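2 min read
March 28, 2019 – posted by the Morgan allotment blogger

Right, a thread about my sourdough starter, as a few of you asked after the last one.

I got it going in December, in the coldest kitchen in Fanberg. For the first week it did absolutely nothing and smelled of nail varnish. I fed it anyway.

Then one morning it had climbed out of the jar and halfway down the cupboard door! I was so pleased I didn't even mind the scrubbing.

What I do now: 30 grams of starter out of the fridge, same again of flour and water, lid on loosely, then up on top of the boiler overnight. That's it. I used to weigh everything to the gram and fret about it.

Flour matters more than I thought. The cheap white from the big shop on Dravard Road is fine for feeding, but the loaf comes out a bit sad. The stoneground from Falent (the mill, not the village) is lovely – pricey though, so I mix it half and half.

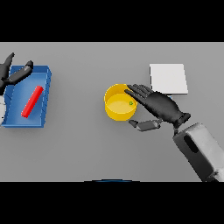 And please don't bake it straight away. Mine sits in the fridge for 23 hours or so, mostly because I go to work, and the crust is miles better for it.

Oven as hot as it goes, pot with the lid on, half an hour, then lid off until it's the colour you like. I like mine quite dark. My other half thinks it's burnt and cuts the bottom off.

Cutting it while it's warm is a terrible idea and I do it every time. Butter, salt, standing up at the worktop.

Somebody asked about the discard – pancakes! An egg, a splash of milk, pinch of salt, hot pan. Also good with leeks in, if you've still got any in the ground.

Rye next. I've bought the flour, so I'll have to do it now.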